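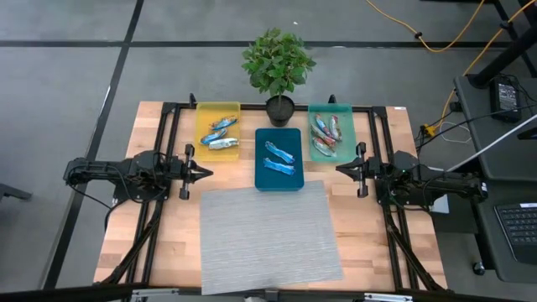
**Progress report: sorting cell, August open day**
To: Kulap Ruangrit, Ongate
From: the Skirix bench team

Kulap, you asked for something shorter than last quarter's report and with fewer appendices. There are no appendices. There is one request for money, near the end, where you will be expecting it.

## What we said we would do

The grant plan had us showing the two-arm cell to people who don't work here, doing a task they could follow without a talk first. We settled on snack bars. The arms take them from the trays, lay them on the mat, and put them back by tray. Xiuying Yin argued for bearings, on the grounds that bearings are what Van Leeuwen would pay for. She was right about that, but visitors' children don't care about bearings, and visitors' children turn out to be most of an open day.

## What happened

Doors opened at 10.00. The plan was a run every quarter of an hour with a short explanation in between. By 10.40 the explanation had been dropped, as everyone was asking the same question, namely whether they could have one of the bars. We said no until lunch and were less strict afterwards.

We logged 469 pick attempts over the day against a target of 300. I would like to claim this as efficiency. It's largely down to people saying "do it again", and to one small boy in particular, who should probably be on the payroll.

The faults, in the order they annoyed us:

- **Shiny wrappers.** When the sun came round after lunch, the reflections upset the grasp planner and the left arm began reaching for places where no bar was. We pulled the blind down. A longer-term answer is under way and is described below, though the blind was very good.
- **Clustered bars.** When they lean on each other in the green tray, the gripper sometimes takes hold of two and lifts both. Visitors assumed this was a feature and applauded.
- **Handover.** Passing a bar from one arm to the other over the mat worked in the morning. After a restart at 14.15 the right arm arrived early and waited with its fingers open, like someone hoping to be given a leaflet. Xiuying traced it to a timing value that the restart sets back to its default. Fixed the same evening.
- **The wavy plastic pieces.** These live in the blue tray and are our stand-in for clear packaging. Clear parts are hard to see and we said as much in the proposal. We ran them 3 times in front of an audience, then quietly went back to snack bars.

Nobody was hurt, nothing was broken, and the emergency stop was pressed once, by a councillor who wanted to know if it worked. It does.

## Visitors

Van Leeuwen sent two people from their packing side, who stayed much longer than they had promised. Their questions were mainly about changeover: how long it takes to teach the cell a new item, and whether their own shift leads could do it. My answer to the second was "with some patience", and I saw it written down. They have asked for a return visit with their own products in the trays. I've said yes and not given a month.

Cloteo also came. They want to know if the arms can fold things. The arms can't fold things. I explained this and was thanked for my optimism, so I may need to explain it again by email.

Comments cards were left by the door. The plant got more favourable mentions than the handover did. It was put at the back so that the table would look less like a dentist's, and it has now survived a full day between two moving arms, so I'd like that recorded somewhere as a safety result.

## Where this leaves the plan

Work on single bars is finished as far as the grant is concerned. Handover is finished if it gets through a fortnight of restarts, which we're now doing on purpose. Clear parts are behind. I had them down as complete by this report and they aren't, and a date moved by a few weeks would only be moved again. I suggest we talk it through when you next come over.

Xiuying is testing a second light, set low and to one side, which helps with both the wrappers and the plastic. Early runs look better. She would like me to write "promising" and I've agreed to "better".

## Money

We are within budget. I would like £1000 moved from travel, which we haven't used, to lighting, which we have used up. It would cover two proper diffused lamps and mounts for the frame. The present arrangement is one desk lamp and some baking parchment, and although it held up on the day I'd prefer it didn't appear in the final report.

If you can confirm by reply I'll order the lamps straight away. Snack bars are coming out of my own pocket, as I couldn't find a heading for them.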